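What I took away from the bystander training

27 Mar 2024

I finished the second half of the bystander course last night, so I'm writing it up while I can still read my notes. It was run by Rosimeire Leite, who trains bar staff and hall wardens in Drirnberg and has been doing so since before I moved here.

I signed up because of something that happened in October. A man at a works do kept following a colleague of mine from table to table. I saw it, and I did nothing except feel uncomfortable. She got a taxi home early. I've thought about it a fair bit.

The first session was mostly talking. We went through situations and said at what point we would step in. The answers were all over the place. Cường Tô, who works the door at Vương, said he would step in much sooner than I would. His view is that an early interruption can be very small. You ask someone the time, or whether they've seen your coat. If you've misread things, no harm is done.

I had always pictured stepping in as a confrontation, with shouting, so that was useful to me.

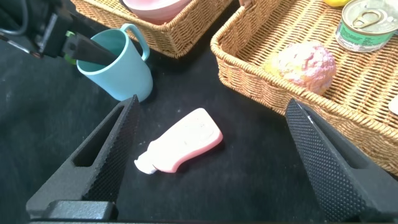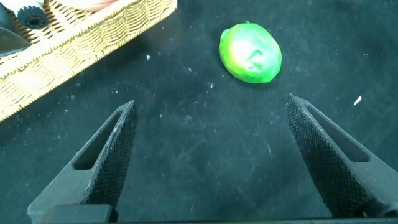
What we practised

The second session was role play, which I had been dreading. We worked in pairs and swapped parts. I was bad at it to begin with. I kept apologising to the person I was meant to be interrupting. Rosimeire told me to speak to the other person first, by name if I knew it, and to leave him out of it altogether. It went better after that.

We also spent a long time on what to say the next day. "Are you all right? Do you want company?" will do. She asked us not to press for details and not to decide for anyone whether they should report it.

The course cost 400 for our whole group, and work paid. There were roughly 100 people on the list for the next one when I asked, so put your name down early if you're in Presel or nearby.

I did ring my colleague, by the way. I said I was sorry I hadn't come over. We're having lunch next week.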